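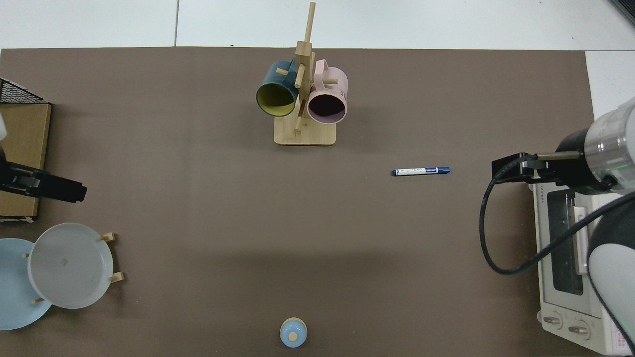

The teal and pink mugs on the mug tree.

Home Browse Topics New Unanswered Members Log in

Clip-on magnetic water conditioner, does it do anything at all?

Marcelino Cordero
Posted in Plumbing and Water, 2018-10-06

We moved to Brotthorpe in April and the water is hard. The city report says 210 parts per million. The kettle gets a white crust on the bottom, the shower door looks like frosted glass no matter what I do to it, and tea leaves a brown film in the mugs that I have to scrub out.

A man from Terker had a table at the home show and my wife took a brochure. They sell a pair of magnets in a plastic shell that clamps onto the main pipe where it comes into the house. No salt, no drain, no electricity. It costs $335 and the brochure says it will save a family up to $200 a year in soap, descaler and "appliance wear." It also says the magnets "realign the minerals" so they stay in the water and don't stick to anything, and that after a few weeks the old scale will start coming off by itself.

I don't believe a word of it, but I also didn't believe the neighbor about the gutter guards and he was right. So before I say no and have to hear about it for the next ten years, has anybody here put one of these on their pipe and measured something? I don't mean "my skin feels nicer." I mean weighed it, tested it, took a picture of the kettle before and after. Our main is copper, if that matters. There is no softener in the house now and there isn't a good spot for one, the main comes up in a closet behind the water heater and the nearest drain is across the garage.

Please don't tell me to just get used to it.

Renzo Ruggiero

I had the same sort of thing on my pipe for two years. Different brand, same idea, bought by the people who owned the house before us, and it was still clamped on when we moved in. So I didn't pay for it and I had no reason to love it or hate it. The kettle scaled up. The showerhead clogged. When the water heater was replaced, the plumber from Donnelly drained the old tank and a lot of chalky gravel came out with the water. That was with the magnets on the whole time.

Now the fair objection is that I don't know how bad it would have been without them. Maybe there would have been twice the gravel. That is exactly the trouble with these things. You can't run your house both ways at once, and the company knows it.

But you can get close if you are stubborn, and you sound stubborn. Here is what I did with the one I had.

I bought a cheap drop-count hardness kit and tested the kitchen tap with the magnets on, then took them off and tested it again a week later. Same number of drops. To be fair to the sellers, most of them will tell you the hardness number won't change, because they don't claim to remove anything. I do find it convenient that the one thing a homeowner can test is the one thing they don't promise.

So then I tried scale. I have a small plain steel saucepan. I cleaned it with vinegar until it was bright, and every evening for two weeks I boiled a measured quart of tap water in it down to nothing much, and looked at the bottom. Then I cleaned it, put the magnets back on the main, waited some days and did the same again. White crust both times. It wiped off about as easily or as badly in both cases. My wife couldn't tell which photo was which, and I asked her without telling her what she was looking at. I'll admit that one pan and one wife is not a study. There are published papers on magnetic treatment and people will throw them at you. I have read a few. Some find a small effect with water pumped round and round past a strong magnet for hours, some find nothing. Your water goes past the clamp once, on its way to the shower. Anyone who quotes you a paper should be asked how many times the water passed the magnet.

As for "realign the minerals," ask the Terker man what they are aligned with, and how long they stay that way once they're in the heater tank overnight. I'd like to hear it.

On the savings: ask yourself what you spend on descaler and soap now. I added mine up one time and it was nowhere near $200 a year, and that was everything, including the dish soap we would have bought anyway. If the total you spend is less than the amount you are supposed to save, you can stop reading the brochure.

What does work is a regular salt softener, and I say that without liking them much. They need a drain, they need bags of salt carried in, and you want the outside taps left off it. With your main in a closet you'd be paying somebody to run pipe across the garage. Get that priced before you decide. Mine was a lot more for the plumbing than I expected and I nearly didn't do it.

About the tea mugs, that is a separate complaint in my opinion. The film is partly the hardness and partly the tea, and you'll get some staining with soft water too if you leave the cup sitting. Baking soda on a damp sponge takes it off in a few seconds. I would not spend any money on a water gadget over tea stains, magnetic or otherwise.

ballowgirl

We have one and we LOVE it!! My mother in law in Ballow has one too and her glasses come out so clear now. You do have to give it time, ours took maybe three months to start working. Also the man said to clean everything really well when you put it on so it has a fresh start, so we did the whole house, showers and all, and switched to the rinse stuff for the dishwasher and it has been so much better. I don't know the science but I know my own shower door. People on here are always so negative, just try it, I think they have a money back thing.

Renzo Ruggiero

Replying to the above, no offense meant. You cleaned the whole house and started using rinse aid in the same week the magnets went on. I would expect clear glasses after that with a potato tied to the pipe. As for the money back, Marcelino, get it in writing and see how long it runs. If the thing takes three months to work and the refund is good for 60 days, you have your answer about the refund.

Marcelino Cordero

Thanks both. I dug the brochure out of the recycling. The guarantee is 90 days "from date of manufacture," not from when you buy it, and you have to send in the original box. There is a line in small type that says results depend on "local water character." So if it doesn't work it will be Brotthorpe's fault.

I added up our receipts like Renzo said. I could only find four months' worth, but it's two jugs of vinegar, one box of kettle descaler, and a spray for the shower door that doesn't do anything either. Multiply that however you want, it's not going to be $200.

Donnelly is coming to look at the closet and give me a price for a loop to the garage. I'm not promising I'll buy a softener from them, I want to see the number first, and I want to know why one place told me I need the big tank for 2 people and another place said the small one is plenty. If anyone knows how that sizing is supposed to be figured at a little over 12 grains, I'd take an answer, preferably from somebody who doesn't sell tanks.

Baking soda worked on the mugs, by the way. I'll give you that one.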